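Koltura 604 Laminating Adhesive, Water-Based

Contact-type adhesive for bonding decorative sheet to particleboard, MDF and plywood cores. Supplied by Gokari in 4 L pails. Low odour, non-flammable in the liquid state. Colour in the pail is milky white; the dried film is clear.

Application
Apply one even coat to both faces with a short-nap roller. Porous cores and all cut edges take a second coat. Bond once both films have turned clear, and in any case within 2 hours. Pressure matters more than dwell time: use a J-roller, working from the centre outward.

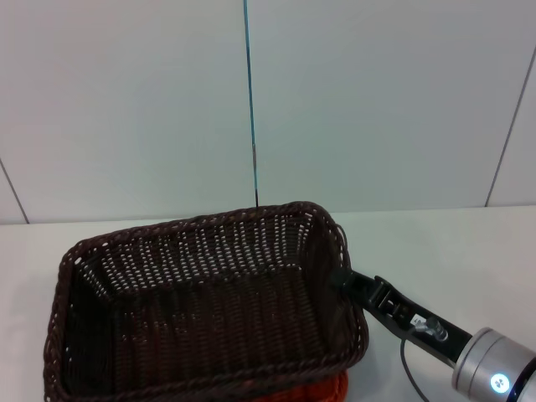 Do not thin. Product that has frozen in transit must be discarded, as the emulsion does not recover on thawing. Store between 5 °C and 30 °C with the lid sealed. Shelf life is 9 months unopened.

Substrate notes
Acclimatize sheet and core in the same room before bonding. Not suitable for bare metal, flexible vinyl or exterior work. For post-formed edges, see the Alport spray grade, which tolerates higher forming temperatures.
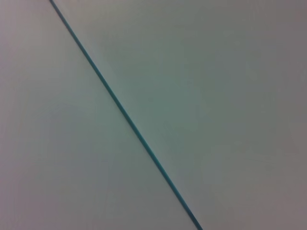

Page last changed: August, B. Dantas

Clean-up
Warm water while wet. Dried film requires citrus-based remover. Rinse rollers before breaks; a skinned roller leaves ridges that telegraph through thin sheet.

Ordering
Single pails ship from the Ndlovu warehouse. Orders received by 2 p.m. leave the same day. Pallet pricing on request from Grigore Jitaru, trade desk.

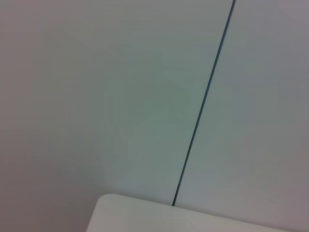
Can 604 be applied over old contact adhesive?
Only where the old film is sound and has been scuffed and wiped clean. Solvent-based residue should be taken back to bare core first.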